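Ticket 1934
Opened: Monday, February 13, 2023
Opened by: Rafia Farooqui
Product: Vastirard saucepan, dark blue, long handle
Seller: Jutura
Status: Closed

Problem as reported

White film on the inside bottom of the pan. Started about a week after purchase. It comes back every time I boil water, even when the pan was clean and dry before. Dish soap and a soft sponge do nothing. The film is chalky when dry and you can't see it at all when the pan is wet. No chips in the coating that I can find. Second issue, maybe related: the handle has started to turn a little when I pour.

Support reply 1

Thank you for the details. Please tell us which stove you use, whether the pan goes in the dishwasher, and whether your tap water is hard. Please don't use steel wool or scouring powder in the meantime.

Customer reply

Electric stove, small burner. No dishwasher. The water in Cistimstead is hard, the kettle has the same crust. I mostly boil eggs and vegetables in it. Pan is empty and washed right now and I can test whatever you want.

Support reply 2

The film is mineral scale. Pour in 200 ml of white vinegar and 1000 ml of water, bring it to a simmer, turn off the burner and leave it until it cools. Pour it out, wipe with a soft cloth, rinse, dry with a towel. Keep the kitchen window open while it simmers.

For the handle, there is a screw where it meets the body. Let the pan cool completely and tighten the screw with a Phillips screwdriver. Stop when it is snug.

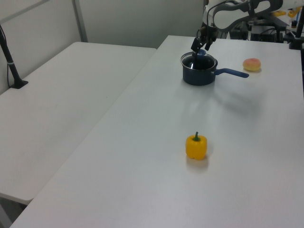 Can I leave the vinegar mix in the pan overnight?

Leave it until the pan is cool, then pour it out. If some film remains, make a fresh mix and do it again the next day.

Customer reply

Did the vinegar once. Most of the film came off, with a ring left at the old water line. Did it again the next evening and the ring is gone too. The smell was strong but went away after a rinse.

Handle: the screw took 4 turns before it felt tight. It doesn't move now with the pan empty. I haven't tried it full.

Support reply 3

Please fill the pan halfway with cold water, lift it over the sink and pour slowly. If the handle turns at all, stop using the pan and write back on this ticket. We will send a replacement screw and washer.

Customer reply

Tried it with cold water, half full, three times. No movement. I'm drying the pan by hand after each use now and the film has not come back so far. Fine to close.

Closing note (Bangash, support desk)

Scale removed with two vinegar treatments. Handle screw tightened by customer, no parts sent. Customer can reopen this ticket by replying to the last message.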